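How Does Renting a Home Work?
Reading time: 3 minutes
Print this page | E-mail this page
12 shares | 0 comments

Some families own the home they live in. Other families rent. Renting means paying to live in a home that belongs to someone else. The owner is called the landlord, and the person who pays is called the tenant. A landlord can be one person or a company.

The money a tenant pays is called rent. In most places it is paid once a month. If the rent is late, the landlord may add an extra charge called a late fee.

The lease

Before moving in, the tenant and the landlord sign a lease. A lease is a written agreement. It gives the address of the home, the names of the adults who will live there, the amount of the rent, and the date the agreement ends. Many leases last one year. A lease also contains rules, such as whether pets are allowed and who cuts the grass.

Both sides must follow the lease. The landlord cannot raise the rent in the middle of it unless the lease says so. The tenant cannot stop paying because a different apartment looks nicer.

The deposit

Most landlords ask for a security deposit. This is a sum of money the landlord holds while the tenant lives in the home. Suppose a family rents Apartment 34 in a building called Kruger Court and pays a deposit of $507. When the family moves out, the landlord checks the apartment. If a door is broken, the landlord may keep part of the deposit to pay for a new one. If nothing is damaged, the full $507 goes back to the family.

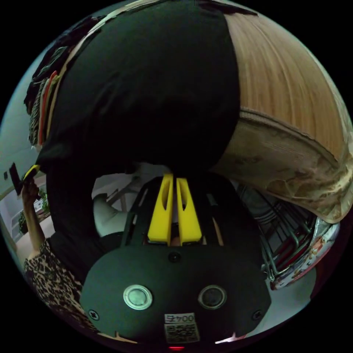 Small marks from everyday living are treated differently. Paint fades and carpet gets thin where people walk. This is called normal wear, and a landlord is generally not allowed to charge for it. A hole kicked in a wall is damage.

To avoid arguments, many tenants fill in a checklist on the first day. They write down each scratch and stain that is already there — even the small ones — and keep a copy.

Who fixes things?

The landlord must keep the home safe to live in. The heat has to work, the roof should not leak, and the locks must close. When something breaks, the tenant reports it, usually in writing. The tenant has jobs too: taking out the trash, keeping the home clean, and changing light bulbs.

A landlord cannot walk in at any time. In many places the landlord has to give notice first, except in an emergency such as a burst pipe.

When the lease ends

Near the end of the lease, the tenant can ask to stay or choose to leave. Staying often means signing a new lease, and the rent may change. Leaving means giving notice, packing, cleaning, and handing back the keys.

Words to know

Landlord — the owner of a rented home
Tenant — a person who rents a home
Lease — the written agreement between them
Notice — telling the other side ahead of time

Updated 05/03/2026
Print | E-mail | Share (12)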